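Collections > Printed Ephemera > Grant Reports > MacRitchie Fund

Cataloging the Iltau Seed Packets: Second Progress Report to the MacRitchie Fund

6 minute read

When I sent the first report I was still opening boxes. I'm happy to say the boxes are open, the lids are off, and we are well into the part of the project I'd been looking forward to since the application: sitting down with the packets one at a time and working out what they are.

For anyone on the panel who is new since the winter round, the Iltau collection is a private gathering of printed seed packets, counter displays and traveling salesmen's sample cards, put together over most of a lifetime and left to us in twelve apple crates. The packets are mostly color lithographs on thin paper. The grant pays for cataloging, for archival sleeves, and for a small printed checklist at the end.

Where the count stands

The full collection comes to 3455 pieces, which is a good deal more than the estimate in our application. A lot of the difference was hiding in one crate, where packets had been tucked flat inside old almanacs. I went through those almanacs page by page and loved every minute of it.

Of the total, 326 pieces now have finished catalog entries, with size, printer (where there is one), variety name, condition and a note on the back text. That is slower than the schedule called for. The sweet peas ate the time. There are nearly 200 of them, and the same picture turns up again and again under different variety names, so I couldn't sign off on one until I had looked at its neighbors. With the sweet peas behind me the pace has picked up nicely, and I'm into beans and cucumbers, where printers seem to have been less thrifty with their artwork.

What we are learning

The best surprise so far is the Sesida packets. We knew there were some, from the owner's own list, but the list lumps them together as "Sesida, various." Laid out side by side they fall into two clear groups. The early ones have a hand-lettered name in a ribbon across the top and a narrow green border. The later ones use the same vegetable, same leaves, same shadow under the radish, but the ribbon is gone and the name is set in heavy block type. On one cabbage you can still make out the ends of the old ribbon where somebody cleaned the stone and stopped a little short. I can't tell you how pleased I was to find that!

The backs have been worth reading too. Collectors tend to frame these things, so the backs get ignored, and plenty of packets in the trade have lost theirs altogether. Ours mostly haven't. There are planting directions, prices, and on the Pramus packets a running line of advice that changes from one printing to the next. One tells you to soak parsley overnight. A later one says don't bother. I've been copying these out in full, and I'd like to ask whether the checklist could run to a few extra pages so they can go in.

I should also report a correction. In the first report I said the large tomato display card was a Pramus piece. It isn't marked, and I'd gone by the lettering. I have since found the same tomato on a Sesida packet, so the card is now entered as unattributed with a cross-reference to both.

Condition and sleeves

Most of the collection is in better shape than I had any right to expect. The common troubles are the usual ones: rust from old staples, a brown line where glue has come through at the flap, and pinholes in the corners from years on somebody's wall. I haven't tried to flatten anything with a hard crease. The small sleeves fit well. The medium ones are too tight for packets that were filled and have kept their shape - the flap catches - so I've changed the second order to the next width up. The cost works out nearly the same and I've noted it on the expense sheet.

A handful of packets still have seed in them. I've left those sealed, stored them apart from the rest in a lidded tin, and given each one a line in the catalog saying so.

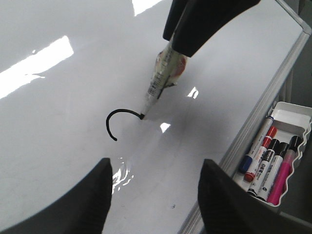

Category: Outreach and Sharing

We held one open afternoon in June, from 2 p.m. until people went home, and it was a treat. I put out the sweet peas in long rows, mixed up on purpose, and asked visitors to find the pairs. People who had come for ten minutes stayed for an hour. Two visitors brought packets of their own, and one of those was a Sesida lettuce with the ribbon, a variety we don't have at all. Its owner kindly let me take measurements and copy the back, so it can be listed in the checklist as known from another collection.

I've also started posting a packet every other week on our collecting page, with the back text typed out underneath. The cucumber post drew the most mail. Several readers wrote in about the word "gherkin" and how large a gherkin may get before it has to be called something else, and I now have a folder on the subject.

What comes next

Beans and cucumbers first, then the roots, then flowers other than sweet peas. The sample cards will come last, as they need to be measured open and closed and I want a clear table for that. I'd like to move the checklist deadline back by two months, with no change to the amount of the grant. A revised schedule is attached, along with the expense sheet and the first batch of entries in draft.

If anyone on the panel would like to come and look through a crate, please do. The almanacs are good company as well, and there's one with a moon table that somebody has corrected all the way through in pencil.

Contact the project | Copyright Iltau Seed Packet Project | Back to top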